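Notebook - September, bench day, started 8:30

Back on the Mercado model. Quick recap for whoever opens this after me: it's the 1:50 of the old covered market hall, the one the neighborhood group wants for their exhibit on who built the block and who got to trade in it. The building is long gone, so we're working from the insurance map, a handful of street views and the builder's ledger, and of course they don't agree with each other.

Spent the first hour on the ledger again. It lists 1,136 roof tiles for the "small roof," and I finally sat down and did the sum properly. That many tiles won't cover the porch on the map, not even close, but they'd cover the lantern over the center aisle very nicely! So I'm now fairly sure the lantern was tiled and the porch had some other covering, maybe sheet metal. Wrote it in pencil on the roof plan. Please don't ink it until we've heard back from the archive.

Column spacing next. The map gives 7 bays on the long side and the street views give 7 as well if you believe the blurry end one, which I do. Earlier I'd drawn it with an extra half bay at the north end (my mistake, I'd read a fold in the paper as a wall line). Redrew the long elevation and the whole thing looks calmer now, the arches finally land over the doors.

Cut 4 test arches from the Traltier board. Two came out crisp, one tore at the springing, one is usable if it goes at the back. The board has a grain to it even though the label says it doesn't - turn the sheet so the arch runs across and it behaves much better. The Fatier stock cuts cleaner but it's a shade too white next to the base, and I can't get paint to sit on it without the edges puffing up. Might try sealing first.

Glue note: 31 minutes before the column feet stopped sliding. Way longer than I remembered, so plan the day around it and don't clamp the second row early like I did. 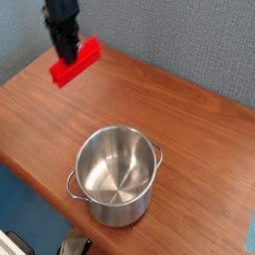

Then the question of the stalls. The exhibit people would love them all filled in, with awnings and signs and everything, and I get it, it would be a lovely thing to look at. But we only have decent evidence for the stalls along the east aisle, where the rent entries name the trade next to each number. I'd like to build those fully and leave the rest as plain outlines on the floor, so visitors can see where the record gives out. Sent a note to Stemodau asking if their label text can handle that. No answer by 4.

Still to do: reprint the base sheet with the corrected bays, sand the torn arch and see if it's worth saving, find the missing half of the west elevation (it was in the flat drawer last time I had it, under the church drawings). Also order more blades, we're down to the dull ones.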